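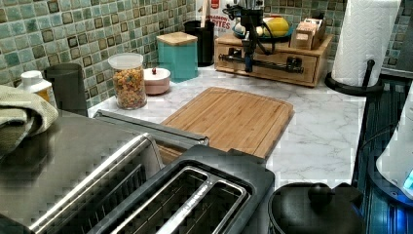
Altum Counter Arm with Won Gripper: Configuration and Purchase Planning

Equipment > Manipulation > Domestic and Kitchen Work > Altum Counter Arm

Saturday, March 5, 2022
By Menaka Munasinghe, Varkar Equipment Desk

The Altum is a single arm for work over counters, shelves and benches in furnished rooms. It ships with the Won two-finger gripper, a wrist camera and a controller. Varkar sells it as a complete station or as separate items against an existing mount. The notes on this page cover what to order, what to leave off the first order, and which costs usually land outside the equipment line.

Summary of the standard station

Arm: Altum, black finish
Rated payload at the wrist: 2 kg, gripper included
Gripper: Won, parallel, narrow fingertips
Wrist camera: fixed focus, color
Scene camera: optional, ordered separately
Controller: Cleken, desktop housing
Mount: overhead rail, bench column or buyer's own
Lead time: 8 weeks from confirmed order
Price: by written quote, valid to the end of the quoted month

Choosing the mount

The mount should be settled before anything else on the order. An overhead rail leaves the counter free and lets the arm come down between objects. It needs a ceiling or a frame that can take the load without flexing, and in a rented building that usually means a freestanding frame. The bench column costs less and installs faster, but it occupies counter space and the links sweep low over whatever is near the base.

Kitchens favor the overhead approach. A counter in ordinary use carries a toaster, a jar of cereal, a utensil holder and a cutting board, and the tall items tend to be at the back against the wall, where the arm has to reach over them. Measure the clearance from the tallest item to the underside of any cabinet. If the wrist with gripper does not fit through that gap in its folded pose, the back of the counter is outside the work area regardless of what the reach diagram shows.

Buyers often size the arm from reach alone. Reach is quoted in open space with the wrist straight. With the gripper pointing down, the usable radius is smaller, and the drawing supplied with the quote shows both outlines. Plan from the inner one.

Payload

The rating includes the gripper and anything clamped to it. Aftermarket finger pads, a second camera bracket and the cable clips all come off the figure. For light household items there is margin. A full kettle or a heavy lidded pot should be checked on a scale first, and then checked again at the arm's full extension, where the rating is reduced according to the table in the manual.

Fingertips

The Won is supplied with slim tapered tips. They go into narrow gaps, such as the space between packets standing in an organizer, and they can hook behind a bar handle on a drawer. They are poor at holding smooth cylinders. A wide pad set is available for jars and bottles. Changing sets takes a hex key and a recalibration, so a site that switches daily should budget for a second gripper. A site that switches once a month should not.

Fingertips are a consumable. Order spares with the station. They are cheap on the main order and attract a separate freight charge afterward, and a broken tip stops work completely.

Wrist camera

The wrist camera sees what the fingers are approaching and very little else. In a room with tall fixtures it will spend part of every run with something large directly in its view. This has consequences for the purchase. A site that intends to rely on the wrist view alone should look at recorded samples from a cluttered counter before signing, and preferably from its own.
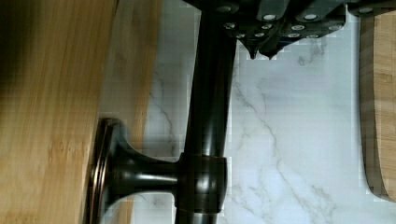

Close surfaces go soft because the focus is fixed, and fast wrist motion adds blur on top. Both can be reduced. Slowing the approach helps with blur. Focus distance is set at the factory and can be specified on the order form under "Optics," with near and standard as the choices. Near is the right setting for small objects on a flat surface. Changing it later means returning the wrist unit.

Dark metal fixtures and pale stone in the same view are hard on exposure. Automatic exposure handles most rooms. Where the light changes during the day, or where there is a glossy surface next to the work area, lock the exposure and add a diffuse lamp. The lamp is a hardware store purchase and does not need to come from us.

Scene camera

We recommend one scene camera per station, fixed to the building or the frame and never to the arm. It should look down on the whole work area, including the near edge of the counter. The optional bracket fits standard camera threads. Buyers who already own a suitable camera should order the bracket alone. The controller accepts most color cameras, and the compatibility list is sent with the quote.

Cabling

External cables on the Altum leave the arm at the wrist and the forearm. They need a service loop, and the loop needs room. Over a counter with dishes and upright packets, a loose loop will drag across them. The cable management kit (spring guide, clips, sleeve) is listed as an accessory and should be treated as required for any overhead mount. The longest stock cable run is 23 feet, measured from wrist connector to controller. Longer runs are made to order and extend the lead time.

Safety items

The station includes an emergency stop on a lead and a software speed limit. It does not include guarding. Whether guarding is needed depends on the buyer's own risk assessment, which has to be done with the mount and the objects in place. Knives, glass and heated appliances change the result. Allow for the assessor's fee if there is no one in-house qualified to sign it.

Building a budget

Quotes from Varkar cover hardware, freight and the controller license. The following items are normally paid from other lines, and they are the ones left out of first-time applications:

- Frame or ceiling work
- A dedicated electrical circuit, if the kitchen circuit also feeds appliances
- Storage for recorded video
- Operator time for setup and calibration
- Replacement household goods
- Risk assessment and any guarding it calls for

Storage is the most commonly underestimated. Two video streams per run add up quickly, and backup doubles the amount. Price the storage for the full project period.

Household goods are inexpensive singly, though a site should buy duplicates of everything the arm handles at the outset. Packaging gets redesigned and a discontinued canister cannot be replaced with the same one. Keep the duplicates boxed.

Warranty on arm, gripper and controller is 2 years from delivery. Fingertips, pads and cable sleeves are excluded. Extended cover can be added up to the expiry date, but the rate is lower if it is on the original order.

Ordering sequence

1. Send a dimensioned sketch of the work area with object heights marked.
2. Receive the reach overlay and correct it against the room.
3. Confirm mount, focus setting and fingertip set.
4. Place the order with spares and cable kit included.
5. Complete frame and electrical work during the lead time.

Orders intended to be spent within a fiscal year ending in December should be confirmed by the start of October. Partial shipments are possible when the mount is ready ahead of the arm. The invoice follows the last item.

Comments

Hamish Treloar
We went with the bench column to save money and ended up buying the overhead frame anyway. The base took up the only clear part of the counter. Would have been cheaper to do it in one go. Does the column have any resale value with you?

Menaka Munasinghe
Hamish, columns can be returned for credit if the bolt pattern has not been modified. Send the serial number to the desk.

Shiuli Sivakumar
The payload table in the manual is given with the standard tips fitted. Is there a version for the wide pads? I can subtract the weight myself but our purchasing office wants a document.

Afroza Bhattacharjee
Seconding the point on storage. Our application had the arm costed down to the clips and one line saying "disk." It was rejected at the first review and we had to wait for the next round.

Anoma Mollah
Can the focus setting be split, near on one wrist unit and standard on a spare? We do drawers in the morning and small packets after lunch and neither setting is great for both.

Menaka Munasinghe
Anoma, yes. List the spare wrist unit as its own line and mark the optics on each. Shiuli, the wide pad table exists as a separate sheet and I have asked for it to be added to the quote pack.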